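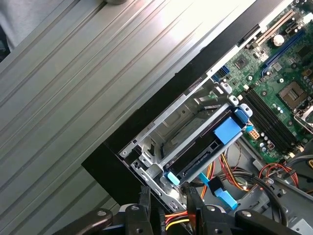
Lodix Planner: frequently asked questions

Lodix is the planning and perception package we use at Porska for taking apart old desktop computers. Most questions come from people who have installed it for the first time and want to know why the arm moves slowly, or why it does not move at all. In many cases the answer is in the target list. For a case like this one, with a hard drive in a metal cage and a blue handle at the end of the drive, the handle should be the first target and the cables should be marked as "avoid".

Which version should I install?
Please take version 2.11. Version 2.16 is a test release and its settings files cannot be opened in the older one.

Why does the planner reject every grasp?
Usually the safety distance is too large for the space inside the case. Open the grasp settings and make it smaller, one step at a time. If all grasps are still rejected, check that the wrist calibration was loaded. The log will show "no hand transform" when it was not.

Can it detect thin cables?
Partly. The model was trained on 3,151 labeled images, and flat cables are found less well than bundles of wires. You can draw an avoid zone by hand in the editor.

Does ribbed metal disturb the depth data?
Yes, strong light on the ridges can make holes in the point cloud. Turn on the plane fit, which fills the table surface before planning starts.

Can I run it without an arm?
Yes. Choose "replay" in the start menu and open a recorded session. The planner will show its paths but send no commands.

Whom do I ask about licenses?
Please write to Esther Mabula at our Prandley office. Customers of Eyvindsson should ask their own support desk first.

Last updated: 23 Dec 2019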